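Relatório intercalar de progresso, apresentado à Fundação Tondier em 20/12/2019
Programa de Leitura e Literacia Familiar de Olldale

## 1. Enquadramento

O presente relatório dá conta da execução do programa desde a assinatura do protocolo de financiamento, em julho. O programa destina-se a famílias com crianças em idade pré-escolar e assenta no empréstimo de livros, em sessões de leitura em voz alta e na formação de mediadores. A coordenação geral manteve-se a cargo de Anahera Tipoki, cabendo a Chunhua Zhong a gestão financeira.

## 2. Execução no período

Foram inscritas 93 famílias, das quais 89 permanecem ativas. As quatro desistências resultaram de mudança de residência. O fundo de empréstimo dispõe atualmente de 500 volumes, todos catalogados e etiquetados, com uma secção bilingue organizada por Ching-wen Sin. Concluíram a formação inicial 11 mediadores.

A procura das sessões do fim da tarde excedeu a capacidade prevista, pelo que se abriu um segundo horário. As sessões da manhã registaram menor adesão e serão revistas no próximo período. 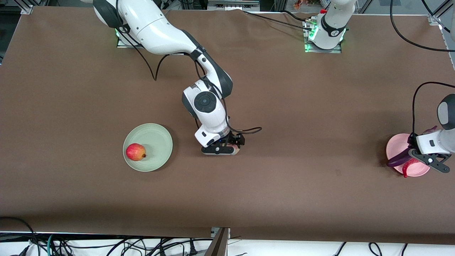 *Fig. 1. Mesa de tampo castanho com dois braços robóticos.*

## 3. Desvios face ao plano

A entrega das estantes pela Drurusia sofreu um atraso, entretanto resolvido. Durante esse intervalo, parte do acervo circulou em caixas entre os dois polos, o que dificultou o controlo das devoluções. O inventário foi depois refeito por Zihan Ye e os registos encontram-se regularizados.

A tradução do guia para famílias não ficou concluída no prazo. A revisão do texto está em curso e a despesa correspondente transita para o próximo período, sem alteração do montante global aprovado. 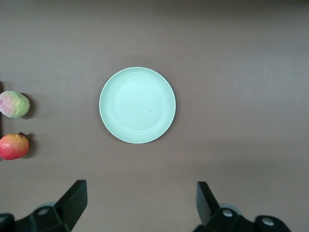
*Tempo de leitura da secção seguinte: 1 minuto*

## 4. Acompanhamento e avaliação

As entrevistas às famílias foram conduzidas por Zhuoran Xu, com base no guião acordado com a Fundação. A maioria dos entrevistados declarou ler com as crianças mais vezes por semana do que à data da inscrição. Trata-se de informação declarada pelos próprios, a interpretar com prudência até à segunda ronda de entrevistas.

Os mediadores assinalaram a falta de livros de imagens para crianças com menos de três anos. Propõe-se reforçar essa secção com o saldo da rubrica de deslocações.

## 5. Próximos passos

- Conclusão e impressão do guia para famílias.
- Segunda ronda de entrevistas.
- Revisão do horário das sessões da manhã.
- Aquisição de livros para a primeira infância, sujeita a autorização da Fundação.

Solicita-se resposta quanto à reafetação de verbas referida no ponto 4 antes do início das novas aquisições. O mapa de despesas e os respetivos comprovativos seguem em anexo.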